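Toy library keeps its shelves, loses its Tuesdays-only reputation

Tuvesmont's toy library will stay open for at least another year, after the town council agreed to let it remain in the old Widmer shoe shop on Brument Street. The decision took eleven minutes. The discussion of whether to have the discussion took rather longer.

The library lends toys, puzzles and games to families in Tuvesmont and the villages up the valley as far as Trornik. It has 340 member households, which in a town this size means that most people under the age of five have at some point chewed something belonging to it. Membership costs nothing. Late returns also cost nothing, a policy that shows in the lending book, where one wooden farm has been due back for three winters.

Its lease was to run out at the end of March 2024, and the council's property office had pencilled in the shop as storage for the Christmas lights. The lights, it was pointed out from the public seats, are in use for five weeks of the year and have never asked to be taken out on loan.

According to the report put before councillors, the library made 2439 loans last year. Jigsaws came top, followed by train sets and anything that makes a noise, the last of these being returned noticeably faster than the rest. The least borrowed item was a game about drainage, given by a former councillor and still in its wrapping.

Shape puzzles have been steadily popular, particularly with grandparents, who borrow them for a fortnight and bring them back with opinions about the star. There is some feeling among members that the shapes have become harder over the years. The library's position is that the shapes are the same.
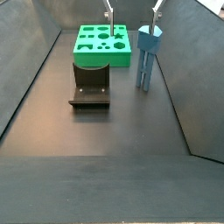 Eleni Matić told the meeting that her twins had learned to share at the toy library, or had at least learned to fight over something that would be going back on Thursday week if it had been up to her, and that she would like the council to consider what her front room would look like if she had to buy all of it. She added that she had no quarrel with the Christmas lights, which she thought could manage very well in the cellar of the town hall, as they had since before she was born.

The cellar was then looked into. It emerged that it had been ruled out in an earlier paper on the grounds of damp, and that the damp had been dealt with in the meantime by a different department, which had told everyone except the one writing the paper. There was a short silence while this was written down.

Under the new agreement the library will pay a rent of 1325 a year, up from a figure so low that the report gave it only in a footnote. The money will come from the spring sale and the cake stall, the second of which has always done better than the first. A member at the back asked whether the rent could be paid in cake and was told that it could not, though the chair took a moment before answering.

In return the council will mend the front step, which has been marked with a strip of yellow tape for so long that the tape has itself been replaced twice. It will also look at the heating. The wording of this last promise was the subject of some debate, several people in the room being of the view that the council had been looking at the heating for years and that the heating was by now quite used to it.

Opening hours will change as well. The library has been open on one afternoon a week, a habit left over from the days when it shared its premises with a sewing class. From the start of the new lease it will open on three afternoons and one morning, and members will be able to take home four items at a time instead of two. Larger things, such as the play kitchen and the slide, still count as two each. The slide must be carried by an adult and may not go on the bus, a rule that was brought in after it went on the bus.

There are also 40 new items waiting to be given numbers and put on the shelves. They include building blocks, a set of hand puppets with rather stern faces and several more puzzles for the youngest borrowers. Anyone handing in toys is asked to check that the pieces are all there. A box of parts belonging to nothing in particular has been kept under the counter for some years and is now full.

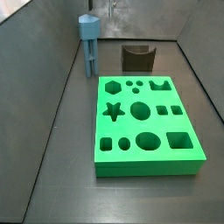
Green tray puzzle with cutouts in various shapes.

The vote was carried with one against. The councillor concerned said afterwards that he was wholly in favour of the toy library and had been voting on the item before, to do with bollards. His vote stands.

Applications to join can be made at the counter during opening hours, with proof of address. The spring sale will be held in the school hall, doors at ten, cakes from a quarter to. The Christmas lights move to the town hall cellar next week – and whoever has the wooden farm is invited to bring it back at any time, with or without the goat.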